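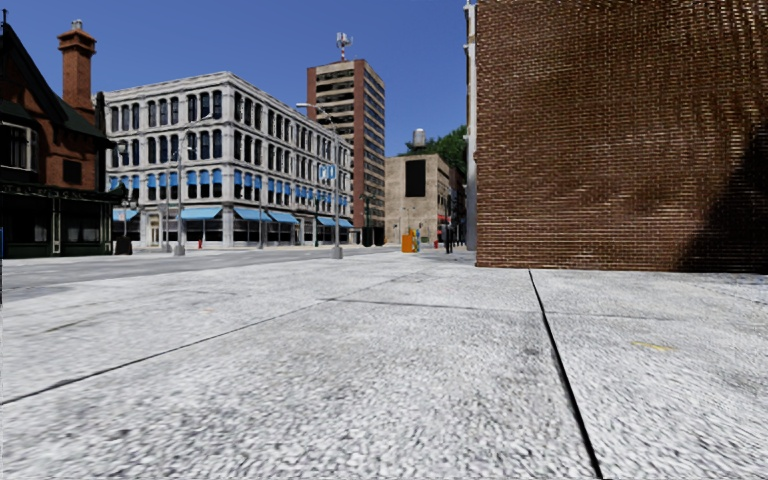
Walking to work, week six

12 February 2023

So I'm still doing it! When I sold the car in December my sister gave me a fortnight, tops, and I'd like it noted that I have now walked to work and back for six whole weeks (bar the morning with the dentist, when I got the bus and felt like a cheat).

The main news is shoes. I started in my old gym trainers and by the second week my left heel was a disgrace. Birsen from accounts swears by wool socks so I bought two pairs, and they've helped more than the fancy gel insoles did. I've still got the insoles if anyone wants them. Size 6, hardly worn.

I've also worked out that I leave too late. If I'm out of the door by quarter past seven I get the quiet version of the town, with just the bakery lot and the man who hoses down the front of the fish shop. Leave it ten minutes and it's all school bags and scooters and me apologising to people's dogs.

What I didn't expect was how much I look down. You get to know pavements — which slabs rock, which dips hold a puddle for days, where the smooth bit starts outside the bank. I took the long way round by the canal on a frosty morning purely on account of one slope I don't trust.

Money-wise I'm up, even after the socks and a proper raincoat. I was going to put it all in savings, but Pierina has found us a cottage for a week in the spring and, well, there are hills there. She says I'm not allowed to talk about my heel the entire time.

Next job is a better bag. The strap on mine is rubbing a hole in my good coat.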